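Hendbridge Island Top, Speckled Quartz, White
Surfaces / Worktops / Guest Suites and Serviced Apartments

Product summary

The Hendbridge is a squared-edge island top in white engineered quartz with small gray, black and beige flecks. It is supplied cut to size for kitchenette islands in serviced apartments, extended-stay suites and small residential kitchens. The standard finish is polished. A matte finish is available on request with a longer lead time.

The top is sold separately from the base. It fits the Sudness island base in all current widths and most third-party bases with a level top frame. Check the support requirements below before ordering for a base from another maker.

Edge and corner construction

The front edge is built up with a mitered return, giving the appearance of a thicker slab without the full weight. The return is bonded and polished at the factory. Corners are supplied square with a small eased arris. A larger corner radius can be specified on the order form and is recommended for narrow galley layouts where the island corner faces the entrance.

A waterfall side is available on the left, the right or both ends. The side panel is cut from the same slab as the top where slab length allows. Where it does not, a matching slab from the same batch is used and the order confirmation will say so.

Overhang and support

Unsupported overhang on the seating side must not exceed 8 inches. Beyond that, fit concealed steel brackets to the base frame. Brackets are not included. The base panel may be set back from the front edge to give knee or toe clearance, provided the setback stays within the same limit.

The base must be level in both directions before the top is set. Shim the base and not the stone. Bed the top on spots of neutral-cure silicone and leave it unloaded overnight.

Use in guest rooms

In a suite, the island top usually serves as the arrival surface as well as the breakfast surface. Key card sleeves, welcome trays and cups are set out on it by housekeeping and remain there for the length of the stay. The fleck pattern is fine enough that small printed items stay easy to find against it, and dark trays and dark ceramics give a clear contrast with the white ground.

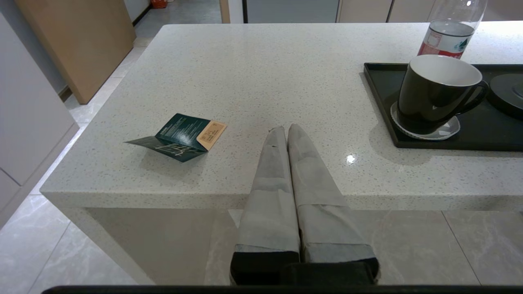 Jessie Dunbar wrote in March to say that the polished finish had held up well across a full floor of suites, but that coffee left under a saucer overnight needed more than a damp cloth. The mark came off with the cleaner listed below after a second pass. She also asked whether the matte finish would hide rings better. It does not. Matte shows less glare under ceiling fixtures, but it holds fingerprints and drink marks longer and takes more effort to wipe down.

Trays with a raised rim are suitable for daily use on either finish. Fit felt or silicone pads under any tray with a metal or unglazed base. Slide marks from unpadded metal are usually deposits on the surface and can be removed with a non-scratch pad and the same cleaner.

Heat

Do not place pans, kettles or portable burners directly on the surface. The resin content can discolor or crack under local heat. Hot drinks in cups do not require a mat.

Cleaning

Daily: warm water and a mild dish soap, then dry with a soft cloth.
Dried coffee, tea or juice: Gunn Stone Surface Cleaner, left for 4 minutes, then rinsed.
Adhesive residue: plastic scraper held flat, then soap and water.
Do not use: bleach, oven cleaner, drain cleaner, powdered abrasives or steel wool.

No sealing is required at installation or later. Wax and polish products leave a film that dulls the finish and should be kept off the surface.

Specification

Material: engineered quartz with resin binder
Color: white with gray, black and beige fleck
Finish: polished (standard), matte (to order)
Edge: square, mitered build-up
Maximum unsupported overhang: 8 inches
Maximum single-piece length: 52 inches on the stock program; longer pieces are quoted individually
Waterfall ends: optional
Sink or outlet cutouts: factory cut only

Ordering and delivery

Send a dimensioned drawing with the order, marking the finished edges and the position of any cutouts. Changes cannot be accepted after the cutting drawing is signed. Stock program tops ship 7 working days after signature. Tops are delivered on edge in a timber crate and need two people or a slab cart to move.

Color samples are available through Hisusier showrooms. Samples show the general tone and fleck size, but distribution varies from slab to slab. Projects fitting several rooms should order all tops together so that they can be drawn from one batch. Batch requests and drawing questions go to Bit-na Kang at the project desk.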